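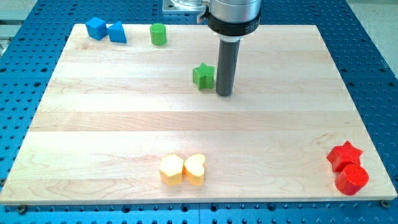 One visitor to our open evening in Gruststead asked why we still move the arm by hand, when a short program could push a block from one place to another. She had used a program of this kind herself, and in her opinion it was faster to write than to show the same thing 100 times.

Blocks in color groups, Cukside workshop. The blue ones are in a far corner of the board, the red ones in a near corner, and the finger is beside the green star.

We agree with the visitor for one block and one place. When the request is given in normal words, for example "bring the star a little closer to the cylinder", the program becomes long very quickly, and the person who wrote it must think of every word in advance. With showing, the operator only does what was asked, and the recording keeps the path of the finger together with the sentence.

About the gallery

The page belongs to Obi, our small project on teaching by remote control. We work at Cukside from September until the end of spring, mostly in the afternoon. The tool is one straight finger with a rounded tip. It cannot pick up anything, it can only push, so the operator has to plan from which side to come. New operators usually find the heart the most difficult shape, as it turns away when it is pushed near the point. The cylinders are easier to turn around but they do not like to go straight.

How we show a task

The operator sits at a desk with a hand controller and reads one instruction from the screen. Our program Orkik sends the hand movement to the arm and makes it smaller, so that five centimeters of the hand are two centimeters of the finger. One recording is 60 seconds at most. If the task is not complete by then, we keep the recording with a note, and the next instruction starts from the place where the blocks are now. We do not tidy the board between two instructions.

In the first weeks we also tried to hold the arm itself and lead it over the board. It felt more natural for the operator, but the hand was in front of the camera in almost every recording, and we stopped with it. For teaching a fixed position, such as the resting place of the finger, we still do it this way.

Our plan for the season is 2000 recordings. Grouping by color is only one family of the instructions. Others ask for a line, a corner, or simply "more space between the two yellow ones", which every operator understands in a different way. We leave these differences in.

For visitors

You may try the hand controller at the next open evening, from 6 p.m. Please push slowly in the beginning, and lift the finger before you change the side of a block. Beginners often forget the lifting and take a second block along. The instructions are in English, but you can also ask us to read them to you in simpler words.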